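Reading time: 3 minutes

Keeping the Record: A Conversation with Valquíria Holanda

August 29, 2019

Valquíria Holanda has served as registrar of the Fladon Memorial Gardens for 30 years, and will retire in October. She met with the Genbridge Historical Society at the cemetery office to speak about burial records, family enquiries and the work that remains for her successor, Marcelino Andrade.

The registrar's principal duty is the maintenance of the interment register, in which every burial is entered by name, date, section and plot. When Ms. Holanda was appointed, the register existed only in ledgers, the earliest of them water-stained and written in several hands.

"I was given a key, a lamp and a shelf of books," she said. "The first enquiry I received was from a man looking for his grandmother. She had been entered under her maiden name, in the wrong section, and it took me the better part of a month to find her."

A review of the old north section, completed under her direction, identified 184 graves with no surviving marker. Names have since been restored to 80 of them, largely through parish registers and newspaper notices. The remainder are recorded by plot number, and Ms. Holanda has asked that the search continue.

She regards the published death notice as the most useful document available to a registrar, although she advises caution. Spellings vary from one newspaper to another, and a married daughter may appear only under her husband's name. "Families write these notices in the worst week of their lives," she said. "I check every line against something else, and I have never thought less of anyone for a mistake."

Asked what families should bring when they make an enquiry, she recommended the full name of the deceased, any earlier surnames and the name of the funeral home, if known. Original certificates should stay at home - a clear copy is sufficient.

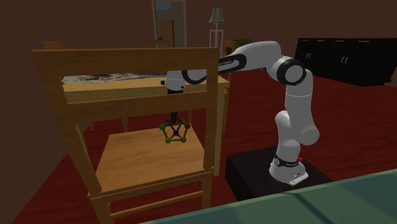
A wooden chair with a slatted back, with a small ball-and-stick figure on the seat.

Mr. Andrade joined the office two years ago and has been transcribing the Paulauskas ledgers, which cover the cemetery's eastern extension. He described the handover as orderly. "She has written down where everything is kept," he said, "including the things she disagrees with."

Ms. Holanda intends to return once a week over the winter to assist with outstanding correspondence. She has also reserved a plot in the east section, beside her parents, and entered it in the register herself.

Comments (3)

Rogério Prado
Ms. Holanda found my great-uncle in the north section after we had given up. Our family remains grateful to her.

Jucélia Teixeira
Are the Paulauskas ledgers open to the public yet, or is it still by appointment?

Wagner Arruda
By appointment when I went in the spring, Jucélia. Call ahead and give them the surname.

Contact the Society | © 2019 Genbridge Historical Society | Back to top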